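Work & Shop > Interviews > Automation

Print this page | E-mail this page

The robot's first week, and ours
January 17, 2022

Pei-shan Lu has trained people for 14 years at Winico, the building services firm in Wuststead. Last September she was handed a trainee with no surname and two grippers. "It didn't want a parking pass," she says. "I warmed to it right away."

The trainee lives mostly in simulation. Before it goes near a client's hallway it has to manage rooms that exist only on a computer, and Lu's crew, who used to do the hallways, now watch it try.

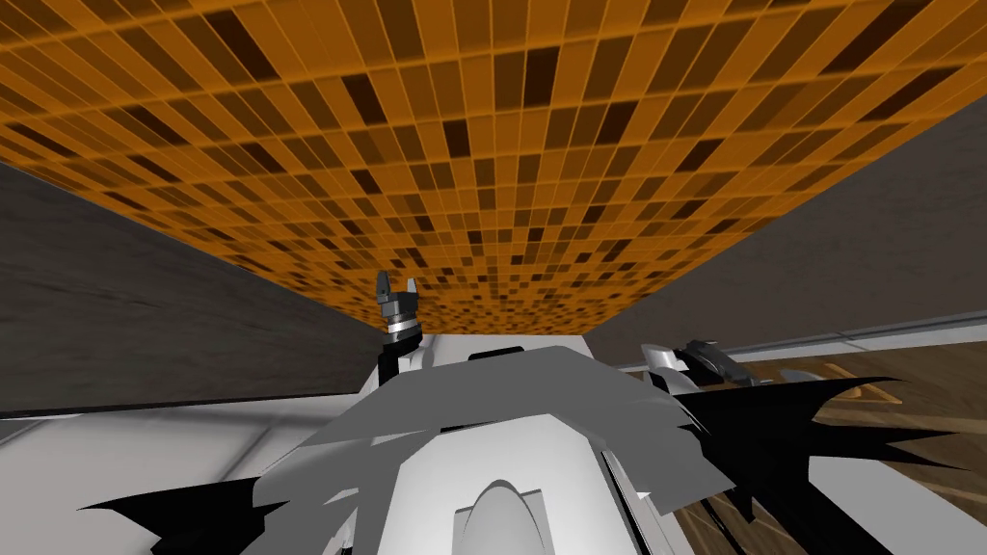

She had expected to be bored. Instead she found herself arguing with a screen over what a reasonable person does on entering a room. "You walk in, you look for the door you'll leave by. I've done that my whole life and never had to write it down. Now I write it down, and then Mircea tells me it's ambiguous."

Mircea Cârstea writes the tasks. He and Lu share a desk, a kettle and a spreadsheet with 402 rows, each one a run that somebody has to watch and mark.

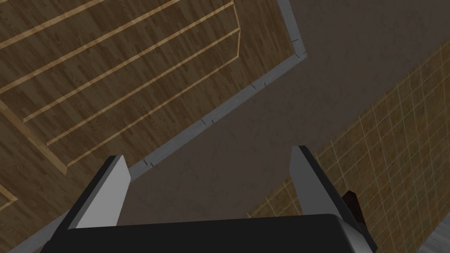
The marking is where the jobs went, if you ask Lu. Three of her crew moved over from the evening shift and kept their pay, which she had to ask for twice. They see the world now as the gripper sees it, from above, two fingers with nothing between them and a stretch of dark gray floor beyond. "Kwok-wai said it was like looking down at your own feet all day. He put in for a better chair. He got it, too — the robot has been very good for chairs."

What about doors? She sighs.
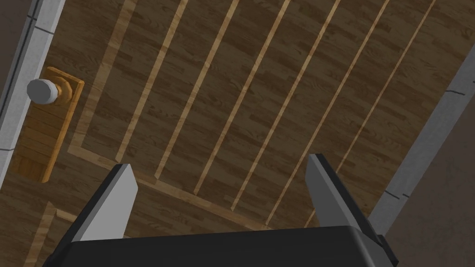
"Doors are a whole month. I can teach a nineteen-year-old a door in no seconds. But I never had to tell the nineteen-year-old where to stand." She has started noticing how she opens them at home, and would like to stop.

The company calls the project Rerance. The crew call it the new guy, and complain about him at lunch as they would about anyone who got the day shift straight off.
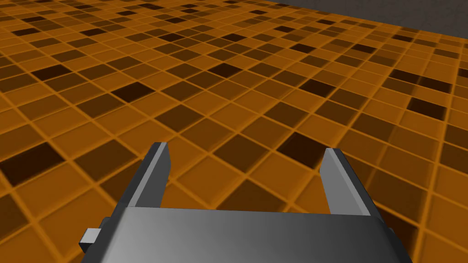

Yutong Qin sees it less kindly, and told me that watching a machine work is still work, only with worse stories to bring home. Lu doesn't disagree. She misses the keys, she says, and the night buses, though not the night buses in the rain.

She'll go on marking runs until spring, when the first real hallway is due. She has asked to be there, and to hold the door.

We use cookies to remember your reading preferences. Accept | Settings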